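Gallery: Lids, Caps and Flip Tops
Plalline household storage pages - Flurville workroom
Updated 01/11/2021

A small set for the people who have been following the lid project. The aim is plain: find out which containers are easy to open and close, write down what we learn, and stop buying the ones that are a nuisance. This page covers the white container with the pale yellow top. Other pieces in the group have their own pages.

The pictures were taken at the table, one from farther back and one close to the top of the container.

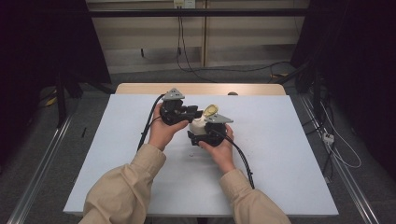
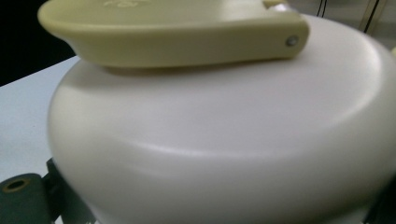

White container, pale yellow top. At the table, then close up.

About the pictures

The first gives the general layout. The container is near the middle of the white tabletop, where the jaws of the two black hand-held grippers come together, one gripper in each hand. At this distance the top looks like a simple rounded cap.

The second is the more useful one for anybody interested in the top itself. Close up it is a long piece, rounded at one end and squared off at the other, and it sticks out past the body on the rounded side. There is a small round metal pin near the squared end, which looks like a hinge pivot. Some raised lettering or a logo is on the upper face, but it can't be made out.

Notes on tops of this type

An overhang gives a finger or thumb something to push against. Tops that sit flush with the body are neater on a shelf, but they are harder to start, and people with sore hands tend to give up on them. We have moved most of the flush ones to the back of the cabinet.

Pins are worth checking now and then. A metal pin in a plastic part can loosen over the years, and the first sign is usually a little side-to-side play. If the top wobbles, look at the hole before you look at the pin. The hole wears first in most of the pieces we have kept.

Rounded bodies are pleasant to hold but they turn in the hand. Put the container down on the table and steady it with one hand, low on the body. Work the top with the other. Pressing down hard on the shoulder does not help much and can make a light container skid.

Cleaning

For white plastic and glazed pieces we use warm water, dish soap and a soft cloth. Scouring pads leave fine scratches that hold dirt and turn gray - the older pieces in the Cabrera cabinet show this clearly. Clean under the top as well as over it. Crumbs and dried soap collect near the hinge, and an old toothbrush gets them out.

Dry around any metal part. Let the top stand open for a while if the design allows it. Do not oil a pin on anything that goes near food.

Pale yellow plastic can darken if it is kept in a sunny window, so we store colored tops away from the light. A closed cupboard is enough.

Storing

The shelf in Flurville is 800 mm long, and we allow 105 mm of height for small pieces. Tops that overhang are placed with the long end facing the front so they don't catch on the piece behind. Round bodies go in a single row. They were stacked until October, and two of them came down.

How the set is organized

Each container has a card on the Trello board with its material (if we are sure of it), the kind of top, and a line on how it opens. Where the material is in doubt the card says so. The board has some 710 cards now, many of them very short, and a few that need new pictures.

If you have a container you would like added, leave it in the box by the workroom door with a note saying what it was used for and whether it should be returned. Please wash it first. Loose tops are welcome too, even when the body is gone - we sometimes find a match.

More pages in this group: screw caps, press-on lids, sliding tops, spouts.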